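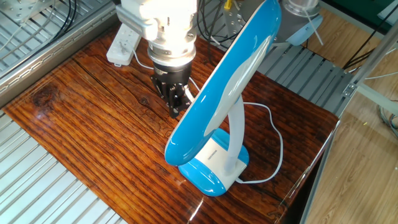 Namlow Rainfall Registers, transcribed

Posted January 18, 2024 by Nantana Bunnag
3 comments | 12 shares

We use cookies to remember your preferences. Accept | Manage

Summary

Daily rainfall readings copied from the handwritten registers kept at Namlow Station and two neighbouring properties, Irkeck and Srisuk. The release covers 1,178 register pages in 14 bound volumes. Readings are in points (hundredths of an inch) as written, with a second column converted to millimetres.

Files

readings.csv has one row per property per day. pages.csv links each row to its volume and page. remarks.csv holds the margin notes, mostly on stock, fences, dust and creek levels. The original spelling is kept in remarks.csv, including the several spellings of "gauge".

Columns in readings.csv

property: namlow, irkeck or srisuk
date: year-month-day
points: as written, blank if illegible
mm: points multiplied by 0.254
flag: see below

Flags

A = accumulated total over more than one day
T = trace, or "few drops"
U = uncertain reading
X = page damaged

A blank line in the register is not treated as zero. Some keepers wrote "nil" and others left the line empty, so blanks stay blank and anyone wanting totals will have to decide how to fill them. Srisuk is the worst for this.

Transcription

Each page was typed twice, by Wichai Thongsuk and Titilayo Bashir, and the two versions were compared. Dace Ozoliņš settled the differences. Work was done from the volumes themselves, with the scans used only for checking page order. 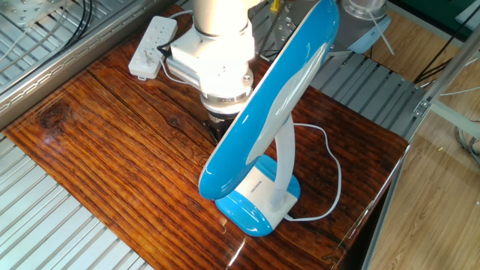

Pencil entries are the weakest part of the set. They fade to a grey close to the colour of the paper, and a 4 and a 9 can look the same under an overhead light. A desk lamp with a flexible gooseneck, like the blue and white one on the wooden table, is more use: bring the long head down to one side of the page so the light comes in low, and the dents left by the pencil cast a small shadow. Anything still in doubt after that was flagged U. There are 119 such readings, nearly all from Irkeck.

Known problems

The Irkeck gauge was moved from the house yard to the woolshed paddock, and the register doesn't say when. Treat the Irkeck series as two records.

Accumulated totals are entered on the day they were read. They have not been spread back over the days before.

Volume 6 has water damage along the bottom edge. Rows from the last week of most months carry the X flag.

Use

Free to use with credit to the Namlow registers project. Please quote the version number. Corrections go to Lamai Mahawong, with the property, volume and page. The next update is planned for April and will add the evaporation pan readings from Srisuk.

Version 1.1
Fixed swapped dates in volume 3. Added the mm column.

Sign up for our newsletter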